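When a Robot Joins the Repair Shop

By Ermelinda Mendes
July

Kamo is a company that fixes old computers and takes apart the ones that can't be fixed. Its workshop is in Dromcombe, in a long building that used to store carpets. Twelve people work there, and so does one robot. The robot is an arm with joints, and at the end of it is a gripper, a kind of hand. A person's hand has a thumb and four fingers, and it can feel how hard it is pressing. The gripper has two straight black fingers that stand side by side with a gap between them. They have to handle parts of very different shapes and sizes. A processor, the chip that does a computer's thinking, is small and flat and has a silver metal lid. A hard drive in its blue plastic caddy is a good deal bigger. A circuit board has tiny pieces on its face that should not be squeezed at all.

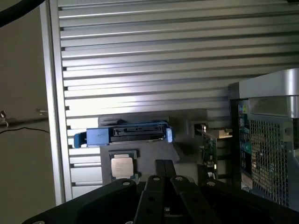
What happens to an old computer?

Schools, offices, and libraries replace their computers every few years. Many of the old ones go to Kamo. Some need only a new part and a good cleaning, and then they can be sold again. Others are too slow or too badly damaged. Those are taken apart, and the good pieces are kept.

A desktop computer has fewer big parts than you might think. There is the processor. There is the memory, which holds whatever the computer is working on right now. There is the hard drive, where files are saved even when the power is off. There are expansion cards, which are circuit boards that plug in and give the computer extra abilities, such as better pictures on the screen. All of these sit inside the case.

Before the robot came, people did every step by hand. They opened the case, took out the parts, tested them, and put each one in the right bin. Thanasis Kontogiannis started at Kamo as a sorter. He stood at a table for most of the day, picking up parts and putting them down.

"My hands knew the job so well that I could think about something else," he says. "By three o'clock my back hurt and I was making mistakes."

Sorting the same things over and over is called repetitive work. It can make a person's wrists and shoulders sore. It can also make a person bored, and bored people put parts in the wrong bin.

What the robot does

The robot's job is to pick up parts that have already been taken out of a computer and move them to the right place. To do this it needs to see. A small camera rides near the gripper, so wherever the gripper goes, the camera goes too. The camera sends pictures to a computer, and a program on that computer works out what each part is and where it is lying.

Then the arm moves. It lowers the gripper over the part and closes the two fingers until they touch both sides. The motor measures how hard the fingers are pushing and stops them before anything cracks. The arm lifts, swings over, and lets go above a bin.

It sounds simple, and for a person it is. You could sort a tray of parts without any training if someone showed you one of each. For a robot it is hard. Shiny metal is a big problem. When bright light hits a shiny surface, the camera sees a white patch, and the program can't tell where the edge of the part is. Cables are a problem too. They bend, so they never look the same twice. The robot at Kamo is not allowed to pick up cables.

Parts that stand on end or lean on each other can also confuse it. A circuit board looks wide from the front and very thin from the side. The program had to be shown many pictures of boards from many directions before it could tell what they were.

Teaching the robot

Filippos Koutsoukos is the person who teaches it. He used to repair laptops. When the robot arrived, the company asked if anyone wanted to learn how to run it, and he raised his hand. He went to a training course in Udine, a city in Italy, and came back with a thick notebook.

A robot like this one learns from examples. Filippos moves the arm with a pair of hand controls while the camera records what it sees. He picks up a drive. He sets it down. He picks up the same drive from the other side. After many tries, the program begins to find patterns in the pictures and the movements. It can then try the job by itself while Filippos watches.

In the first week it dropped a lot of things. Filippos kept a box of broken parts for practice so that no good ones would be lost. He still uses that box whenever he teaches the robot a new part.

What people do now

When the workers heard that a robot was coming, some of them were worried. Would they lose their jobs? That is a fair question, and it is one that people ask in many workplaces. Sometimes the answer is yes. A machine takes over a task, and the company needs fewer people. In other places the people stay and their work changes.

At Kamo, all twelve people stayed. Ryszard Wilczyńska, who manages the workshop, says this was decided before the robot was bought. The company had more old computers coming in than it could handle, and there was plenty of other work to do.

Thanasis now tests parts. He plugs in a hard drive and checks that it works, and he makes sure that every file on it is erased. People sometimes forget that their photos and letters are still on an old drive, so this step matters a great deal. He had to study for it. There was a test at the end, and he had to take it twice.

Other workers open the cases. The robot can't do that. Every model of computer is put together in a different way. Some have screws, some have clips, and some have a panel that has to slide before it lifts. A person can feel when something is stuck and try another way.

Not everyone likes the change. Milovan Dervishi has worked at Kamo longer than anyone. He says the old sorting table was a good place to talk. Four people stood around it, and they told stories while they worked. Now the arm does most of the sorting, and the four people are in different parts of the building. The company moved the lunch break so that everyone eats at the same time. Milovan says that helps a little.

Is the robot faster?

For one part at a time, no. Ryszard timed it. Thanasis can sort 69 parts in the time the robot needs for 45. But the robot does not get tired, and it can keep going in the evening when the workers have gone home. By the next morning, the trays that were full are mostly sorted.

Mostly is an important word. When the program is not sure what a part is, the robot leaves it in the tray, and somebody looks at it in the morning. There are always a few. Last winter it left behind a hard drive with a sticker of a cartoon whale on it. The sticker covered the label, and the program had never seen one like it.

Staying safe

A robot arm can move quickly, and it does not know when a person is close unless it has been built to notice. At Kamo there is a yellow line on the floor around the robot's table. If someone steps over the line, a sensor stops the arm. There is also a big red button on each side. Anyone may press it at any time, and they don't have to ask first.

Visitors have to stay behind the line too. A class from the Antoniadis school came to see the workshop in the spring, and one student asked if the robot had a name. It doesn't. The workers call it "the arm."

Words to know

Automation: using machines to do a job that people used to do by hand.

Gripper: the part at the end of a robot arm that holds things.

Processor: the chip that carries out a computer's instructions.

Hard drive: the part of a computer where files are saved.

Sensor: a device that notices something, such as light, heat, or movement.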